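Notebook - tower teardown bench
March, started 9:40

Working through the old office towers from Unport. Kirsten wants the memory and cards sorted before the cases go to Lirkia for scrap.

1. Asset sheet
Unit 82 on the list. The sheet says it came from the front desk and was retired for slow boot. Birthe has the drive log, ask her before anything gets wiped.

2. Order of work
Side panel, cards, memory, heatsink, CPU, then drives. Power supply last. Screws go in the Tonier tray, not the lid. Grímur lost two that way last month.

3. Board
Dell board, memory slots in two banks, one either side of the CPU socket. Keep the tower on its side for all of this - much easier to get at the socket lever. Cards go upright in the gray rack on the left. Blue SATA cable runs by the drive cage, watch it when lifting the bracket.

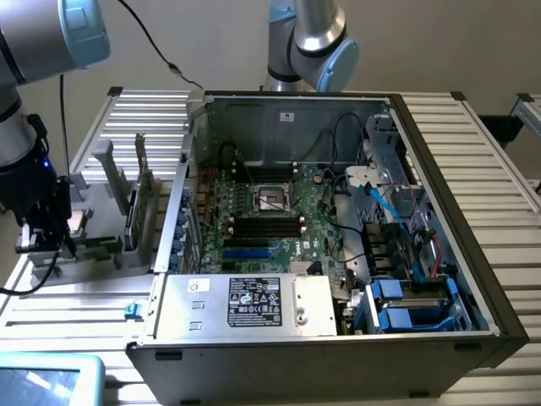

4. To do
- new labels for the memory bags, we are down to the last sheet
- ask Skarphéðinn if the 800 GB drives stay here
- thermal paste wipes, pack of 100
- copy this page to the Mamo folder

Bench notes, Unport workshop - contact Halldóra Hafþórsson - Back to top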